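Section 5. Setting Up the Wrist View and Running the Mug Test in Simulation

Do this section before you power the real arm. It assumes you have finished Section 4 and that the Prenness arm model loads without errors on the shop computer. The parts list and wiring are in Section 3.

You will need:
The Prerkiren simulator, installed and licensed to the shared account
The Gostevach gripper model, version 2 or later
The tabletop and mug files from the shop drive

5.1 Load the model

1. Start Prerkiren and open a blank workspace.
2. Import the arm, then the gripper. The order matters - the gripper looks for a wrist to attach to when it loads.
3. Set the wrist offset to 52 mm. The default value is for the older mounting plate.
4. Save the workspace under your own name. Do not overwrite the one called Teoh, which several members use as their starting point.

Note: If the gripper loads pointing sideways, delete it and import it again. Rotating it by hand leaves the joint limits wrong.

5.2 Place the camera

1. Add a camera to the wrist link, not to the base.
2. Aim it along the jaws so that both of them are in view with the tabletop behind.
3. Open the camera window and leave it open for the rest of this section.

Caution: Do not move the camera after you record your first run. Runs recorded from two different camera positions cannot be compared.

5.3 Run the mug test

1. Load the tabletop and the mug.
2. Set the jaw opening to 100 percent.
3. Move the arm down in small steps and watch the camera window. Use the slow speed setting.
4. Pause when the palm is near the mug. Check that you can see both jaws and the side links of the gripper. 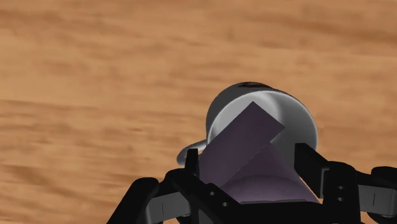
Figure 5-1. Wrist view in simulation: gripper, purple folded sheet between the jaws, white mug behind.

5. Compare the position of each jaw with the mug and its handle. If a jaw passes through the mug or the table, stop and go back to step 3 of 5.1.
6. Close the jaws slowly. Stop at the first contact warning.
7. Save the run and write its number in the log.

Note: Contact warnings in the simulator are stricter than the real force limit. Kurniawati Entili set them that way in March, and they should stay as they are.

5.4 If something goes wrong

Error 142 at start-up: the gripper file is missing or in the wrong folder.
Camera window is black: the camera is inside the wrist housing. Move it outward and repeat 5.2.
Jaws close unevenly: reload the gripper, then check the joint limits against the table in Section 3.

Questions about the shop files go to Gilang Jugah. Continue with Section 6, First Power-Up.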